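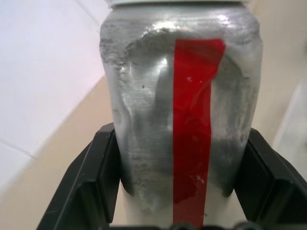
Zivlow Curbside Survey: Data Card

What's in it

One table, 3000 rows, one row per household answer. People in the Ekinci district were asked what they put out for recycling in the past month and what they threw in the trash. Answers were collected through October by Songül Aksoy, who also wrote the questions. Nurhan Akbulut cleaned the file.

What it claims to show

The short summary that went out with the first release says households "recycle most of their metal." I would not repeat that. The survey records what people say they do, and people tend to be generous with themselves on this subject. Nothing was weighed.

Columns

household_id: random, not linked to an address
metal, glass, paper, plastic: self-reported share, in steps of ten percent
pickup: curbside, drop-off or none
notes: free text, often blank

Known problems

123 rows have shares over 100 when added to the trash column. They were left in and flagged. Three streets answered on paper forms with older wording, so "metal" there may include foil — or may not. The form never said.

Renters are thin in the sample. The Hoko apartments are missing altogether.

Uses

Fine for practice with messy survey data. Fine for comparing how people answer by pickup type. I'd be wary of any tonnage estimate built on it, including the one in the Cukley report, which doesn't say how it got from shares to pounds.

Changes

Version 3 fixes the pickup codes. The shares are the same as before.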